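Automação de Processos e Serviços – Notas de aula, unidade 5
Tarefas domésticas e de chão de fábrica: o que as máquinas já fazem

Estas notas acompanham as duas aulas da unidade. Quem faltou à primeira deve ler também o capítulo sobre preensão na apostila, porque os termos "garra paralela", "força de fechamento" e "abertura útil" são usados aqui sem nova definição. Os exercícios estão no fim e valem para a entrega de junho.

5.1 A pergunta

A pergunta "as máquinas já conseguem fazer as tarefas de casa?" é mal formulada. Uma lavadora de roupas faz uma tarefa de casa há décadas e ninguém a chama de robô. O que se quer saber, em geral, é outra coisa: se uma máquina de uso geral consegue entrar num ambiente que não foi preparado para ela, encontrar os objetos, pegá-los e fazer com eles o que uma pessoa faria, no tempo que uma pessoa levaria ou num tempo que se possa pagar.

No chão de fábrica a pergunta parece mais fácil, porque o ambiente é controlado. Em parte é. Mas boa parte do trabalho que sobrou para as pessoas numa linha de montagem sobrou por motivos parecidos com os da cozinha: peças misturadas numa caixa, cabos que dobram, sacos plásticos, etiquetas que precisam ficar retas, uma ferramenta que o turno anterior deixou em outro lugar.

Para o curso, vamos separar quatro perguntas:

1. A máquina faz a tarefa uma vez, com alguém preparando tudo antes?
2. Faz a tarefa repetidas vezes, com os mesmos objetos em posições diferentes?
3. Faz com objetos que nunca encontrou?
4. Faz durante um turno inteiro sem que alguém precise intervir a todo momento?

Vídeos de demonstração costumam responder à primeira e são lidos como se respondessem à quarta. Ao ler qualquer artigo ou material de fabricante nesta disciplina, anotem a qual das quatro ele responde.

5.2 Duas famílias de tarefas

Tarefas de superfície: aspirar, passar pano, cortar grama, lixar um painel, pintar. A máquina percorre uma área e aplica alguma coisa sobre ela. O contato é simples, o erro costuma ser tolerável (uma faixa que não foi aspirada hoje será aspirada amanhã) e o planejamento é quase todo de trajetória. Aqui a resposta é sim, com limitações conhecidas: escadas, fios, tapetes de franja, cantos estreitos.

Tarefas de manipulação: guardar louça, dobrar roupa, recolher ferramentas de uma bancada, abastecer uma prateleira, encaixar um conector. A máquina precisa escolher um objeto, escolher por onde segurá-lo, segurar com força suficiente e não excessiva, levar até outro lugar e soltar sem derrubar. A resposta muda de objeto para objeto e, no mesmo objeto, muda conforme a posição em que ele está.

Uma parafusadeira deitada sobre a mesa tem um cabo fácil de pegar. A mesma parafusadeira com o cabo encostado na parede da caixa já não tem. Para uma pessoa a diferença é tão pequena que ela nem percebe que empurrou a ferramenta com o dedo antes de pegar. Para a máquina, esse empurrão é outra habilidade, que tem de ser programada ou aprendida à parte.

5.3 O caso da bancada Jutum

Usamos como caso de estudo a bancada Jutum, montada no laboratório do curso. A tarefa é recolher ferramentas e peças pequenas deixadas sobre uma mesa e colocá-las nos compartimentos de uma caixa. Foi escolhida porque existe nos dois mundos: é o fim de turno de uma oficina e é a mesa da cozinha depois de um conserto.

O conjunto de teste tem 18 objetos. Alguns são rígidos e foscos, outros são transparentes, e há um rolo de fita, dois sacos com fecho e um cabo USB. Foram feitas 3.000 tentativas de preensão ao longo do semestre, com os objetos reposicionados à mão entre uma e outra. Em 2.855 delas o objeto saiu da mesa e chegou à caixa.

Isso dá uma taxa de sucesso de 95,2%, que parece alta. Vejam o que ela significa na prática. Uma mesa com os 18 objetos exige 18 preensões. Se as falhas fossem independentes e igualmente distribuídas, a chance de limpar a mesa inteira sem nenhum erro seria 0,952 elevado a 18, o que dá perto de 41%. Em mais da metade das vezes alguém teria de corrigir alguma coisa, ou a própria máquina teria de notar o erro e tentar de novo.

As falhas também não se distribuem por igual. Os sacos, o cabo e as peças transparentes respondem pela maior parte das 145 falhas. Se retirarmos esses itens do conjunto, a taxa sobe; mas uma oficina não vai retirar os sacos plásticos para agradar ao robô.

O tempo é o segundo ponto. Um ciclo completo da bancada, com os 18 objetos, levou 156 segundos na melhor configuração. Uma pessoa sem pressa termina bem antes. Em fábrica, essa diferença pode ser aceitável se a máquina trabalhar à noite. Em casa também pode, desde que o barulho e o espaço ocupado não incomodem.

5.4 Por que a preensão falha

Os erros registrados foram classificados em cinco tipos. A ordem abaixo não é de frequência.

Erro de percepção. O sistema não encontra o objeto, ou estima mal a posição. Superfícies brilhantes e transparentes são as piores. Objetos pretos sobre fundo preto também.

Erro de aproximação. A posição está certa, mas a garra chega num ângulo que bate na mesa, na borda da caixa ou no objeto vizinho.

Erro de abertura. O objeto é mais largo do que a abertura útil dos dedos naquela orientação. Acontece com carcaças de ferramentas, que quase sempre têm um lado que cabe e outro que não cabe.

Escorregamento. Os dedos fecham, o objeto sobe e cai. Depende da força, do atrito do revestimento e do ponto escolhido em relação ao centro de massa. Revestimento gasto muda o atrito, e o controlador não sabe disso. A troca dos revestimentos deve entrar no plano de manutenção como qualquer outra peça de desgaste – em várias instalações não entra.

Erro de soltura. O objeto fica preso, gruda por eletricidade estática (sacos) ou é solto alto demais.

5.5 De onde vêm os dados

Os métodos clássicos calculam a preensão a partir de um modelo geométrico do objeto. Funcionam bem quando o modelo existe, e numa linha que monta sempre o mesmo produto ele existe. Para a mesa da cozinha ninguém vai fornecer o desenho técnico da caneca.

A alternativa usada hoje é aprender com demonstrações. Há três maneiras comuns de obtê-las: teleoperação, em que a pessoa comanda o braço à distância; ensino cinestésico, em que ela conduz o braço com as mãos; e garra de mão, em que ela segura uma garra igual ou parecida com a do robô e executa a tarefa diretamente, com uma câmera registrando o que acontece diante dos dedos.

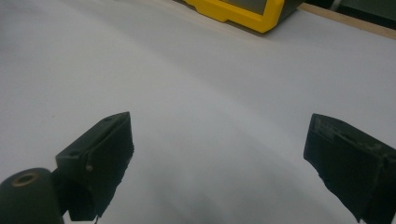
A garra de mão tem a vantagem do custo e da velocidade. Não é preciso levar o robô até a oficina ou até a casa, e a pessoa sente o contato, coisa que na teleoperação se perde quase por completo. A desvantagem é que ela faz com o punho e com o ombro movimentos que o braço do robô talvez não consiga repetir. Parte das demonstrações tem de ser descartada por isso, e convém verificar o alcance antes de gravar, para não perder uma tarde de trabalho.

Outro problema é a variedade. Demonstrações feitas sempre na mesma mesa, com a mesma luz, ensinam a tarefa naquela mesa e com aquela luz. Na bancada Jutum, mudar o lugar da luminária foi suficiente para derrubar o desempenho nos objetos transparentes. Quem for gravar para o trabalho final deve trocar o fundo, a altura e o horário.

5.6 Comparação entre fábrica e casa

A empresa fictícia do trabalho anterior não será usada nesta unidade. O roteiro trabalha com dois locais, Dradonis e Flesen.

Dradonis é uma oficina de montagem de quadros elétricos. As peças chegam em caixas, os códigos são conhecidos e o piso é plano. Há uma pessoa por turno que pode atender a máquina quando ela para. Uma célula que resolva a maior parte dos casos e peça ajuda nos demais já serve, desde que as paradas sejam curtas.

Flesen é um conjunto de apartamentos para idosos com serviço de arrumação. Os objetos mudam de um apartamento para outro, há tapetes, animais e moradores circulando. Quem estaria por perto para atender a máquina é justamente quem ela deveria ajudar. O custo de um erro é outro: um copo quebrado no chão é um risco de acidente.

A mesma taxa de sucesso pode bastar em Dradonis e ser insuficiente em Flesen. Por isso não tem sentido perguntar se "a tecnologia está pronta" sem dizer para qual lugar e com quem ao lado.

5.7 Situação atual, por tarefa

Aspirar e passar pano em piso plano: resolvido para uso comum.
Transportar caixas padronizadas: resolvido em fábrica, raro em casa.
Retirar peças rígidas de uma caixa: funciona, com ajuste por família de peça.
Recolher objetos variados de uma mesa: funciona em laboratório, com supervisão.
Dobrar roupa: possível, lento, sensível ao tipo de tecido.
Carregar a lava-louças: demonstrado, ainda pouco confiável com talheres e vidro.
Passar cabos e encaixar conectores: caso a caso.
Cozinhar uma refeição completa em cozinha comum: não.

5.8 Exercícios

1. Calcule a taxa de sucesso por objeto necessária para que a mesa de 18 objetos seja limpa sem erro em 90% das vezes. Suponha independência e depois discuta se ela é razoável.

2. Com o ciclo de 156 segundos, quantas mesas a bancada completa em uma hora? Refaça a conta supondo que cada falha custe mais 20 segundos.

3. Escolha uma tarefa da sua casa ou do seu local de trabalho e descreva-a em passos de preensão, transporte e soltura. Indique em quais passos você usa a segunda mão.

4. O relatório Dramani, disponível na pasta da disciplina, apresenta uma célula de embalagem. Diga a qual das quatro perguntas da seção 5.1 ele responde e cite o trecho que justifica a resposta.

Entrega em dupla, até quatro páginas, sem capa. As contas dos exercícios 1 e 2 devem aparecer por extenso.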